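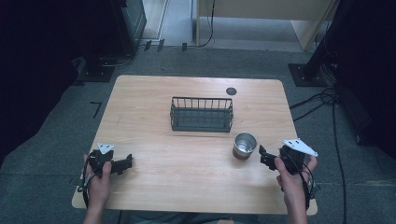 Right, the budget for next year. I've been through the quotes twice now and I think we can do a second pair of hand-held grippers and still stay under what we were given, as long as we stop pretending the first pair costs nothing to run. Ekley want 2512 for a pair with the mounting plates fitted, delivery included, and Vamedar are cheaper on paper but you pay for the plates and the leads on top, so by the time you've ticked all the boxes there's hardly anything in it. And leads are my big worry! Look at what hangs off each wrist, plus that tangle on the carpet by the base plate on the right, and tell me we don't need a proper line for cable. I've put in 721 for leads, strain relief and floor tape (the decent cloth stuff, please, it comes up without taking half the carpet with it). If someone thinks that's too much I'm happy to argue about it, but I'd sooner ask for it now than go round with a begging bowl in October.

More below.

> Before we sign anything, could we see what the second pair is
> for? I thought the plan was to move over to a proper arm from
> Laizer and drop the hand-held work once it arrived. Also the
> list you sent has no table on it, and no props. Are we using
> what we have? And is the 40 for baskets and cups a typo?

Taking those in a slightly odd order, sorry.

The 40 isn't a typo. It's a wire basket, a metal cup or two and whatever else we fancy from the kitchen shop, and I'd be surprised if we spent it all. I would like a couple more shiny things, mind you, as a cup with a bright inside is a good awkward object and we've been leaning on plain plastic ones far too much.

Table: yes, keep the one we have. It's a sensible size for one person with both hands going, and the rounded corners are kind to the hips. I did price up a height-adjustable one from Flonen but it would eat the money for the spare jaws, and I know which I'd choose.

The Laizer arm is the big one. I'm all for it, but the lead time they gave me is 5 months from order, and then somebody has to bolt it down, wire it in and get it signed off before it so much as nudges a basket. I can't see it doing useful work before the spring. Until then everything we record is done by hand, and with a single pair we stop dead whenever a jaw needs looking at. We lost nearly a week to that last time. A second pair also means two people can work at once, if we can find the floor space.

What I haven't costed is storage for the recordings, or a service contract. Ekley's is yearly and covers jaws but not cables, Vamedar's is the other way about, which is maddening. If anyone has had dealings with either of them on repairs, do shout, on the list or off it.

I'll hold the order until I've heard back on the arm. Spreadsheet's in the usual folder, second tab, ignore the yellow cells.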